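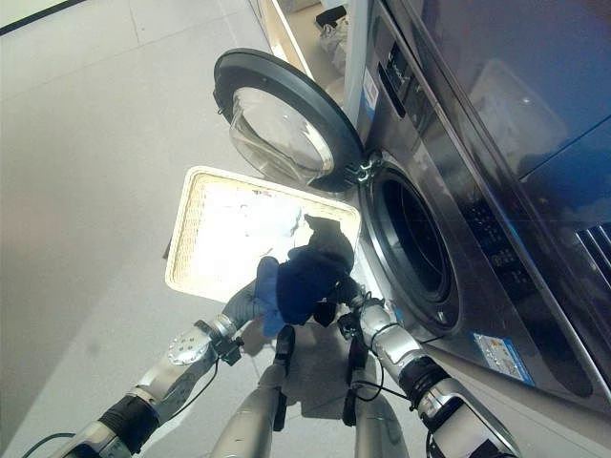
Anatole Pruvost thinks a gripper test on laundry is a waste of a Thursday, and that if a pair of fingers can hold a steel block for a minute it can hold a shirt. I disagree with the second half. Cloth folds, slides and bunches, and the spec sheets for the Collet and the Brilwood say nothing useful about any of it.

If you want to compare two grippers yourself, do it at a front loader with a basket on the floor.

What you need

Two arms, both gripper sets, a basket, and one dark cloth big enough for both hands. Dark shows up well against a pale basket.

Step 1. Open the door all the way and park the arms clear of it. The glass bulges more than you'd guess.

Step 2. Set the closing force to the maker's default. Leave it there, whatever the sales rep at Veserwood tells you.

Step 3. Pinch the cloth with both grippers, lift it over the rim of the basket and stop just short of the gasket. Write down any slip.

Step 4. Feed it into the drum and let go. Watch for a finger that snags on the way out – I count that as a failure, and Wascombe's own test sheet doesn't.

Step 5. Do 50 runs per gripper, then swap and go again.

Be suspicious of big numbers. One brochure I was handed claims 3,866 grasps without a drop, with no word on what was grasped. Ask for the list of objects. I'm still waiting for mine.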